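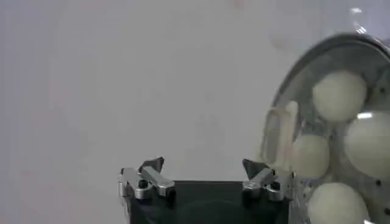
Kitchen Task Tips for the Stonent Robotics Class
Maintained by Csenge Lengyel. Last revised February 21, 2019.

These notes cover the tabletop kitchen tasks in the Draliline project: lids, buns, stacked slices and round items in containers. They assume you have passed the arm safety check and can jog both arms without help. Tips that apply only to the Pisdale competition rules are on a separate page.

Setting up the table

Use a white or otherwise plain table and clear it completely before placing the task items. Leftover screws and cable ties show up in the wrist view and have been mistaken for food.

Place the pot first, then the plate, then the lid area. The pot is the tallest object and decides which approach angles are left for everything else. Turn its handles so that neither one points into the path of the working arm.

Keep the appliance unplugged unless the task sheet says otherwise. All first-year tasks are run cold.

Route the gripper cable with enough slack for a full wrist turn. Turn the wrist through its range by hand control once, and watch the loop. If it catches on the rim of the pot, re-tie it before you record anything.

Glass lids

A clear lid on a white table has almost no contrast. The metal rim and the center handle are the only reliable features, so aim for the handle and ignore the glass.

Grip the handle across its short side. Close slowly until it stops turning between the fingertips, then lift straight up. A tilted lift drags the rim over the pot edge and sets the lid swinging.

Put the lid down on the side opposite the plate. Once it is down, move the free hand back toward the front edge of the table and leave it open. An idle arm parked over the lid blocks the head view.

Buns from the steamer

Approach from above with the fingers wider than the bun. Stop with the fingertips just below the widest part. Any deeper and they touch the tray, and the holes in the tray can catch a worn fingertip.

Close in small steps. A bun gives before it holds, and the motor current barely changes while it does. Set the closing position by eye during teaching and save it for that batch. Buns left out overnight get firmer and need a new setting.

Lift clear of the rim before any sideways motion. Start the plate at its far side and work toward the pot, so the arm does not pass over buns already placed.
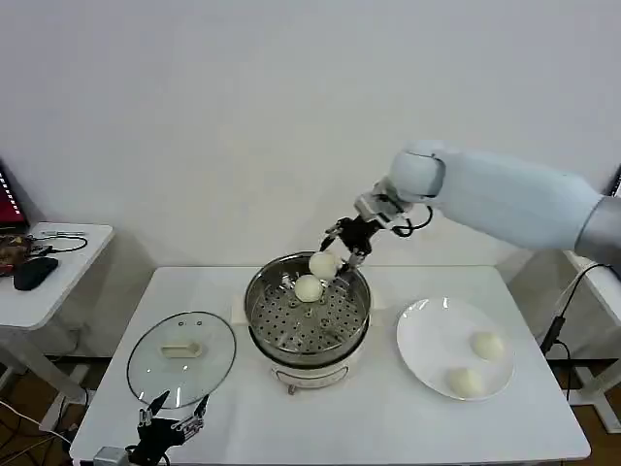
Bun transfer, steamer to plate. Lid at left, second gripper open near the front edge.

Soft slices in a stack

Line up on the stack with the gripper open and check the wrist view before descending. If the slices are offset, grip across the direction of the offset. Gripping along it pushes the top slice off.

Pick up the whole stack only if the task sheet asks for it. For single slices, teach one height per layer. Reusing the top-layer height for the second layer is the most common fault in the class logs.

When slices rest on a lid, descend at the lowest speed setting. Glass slides on a smooth table with very little push. 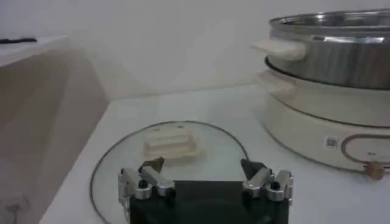 Round items in clear containers

Reflections on curved plastic move when the wrist moves. Take the target position from two wrist poses and compare them. If the two disagree, move the lamp before changing the code.

Keep the outer side of each finger away from the container wall on approach. The linkages stick out farther than the fingertips suggest.

Cleaning and logging

Wipe the fingertips after every food session, then the linkages, with a damp cloth. No spray near the wrist. Check the small screws on both fingers and tighten any that turn by hand.

Log failed runs too. The May group kept more than 1,000 runs, failures included, and their settings are still the ones in the Baird cabinet binder. Write the batch, the closing position and the speed on each sheet. Sheets without a speed go back to the student.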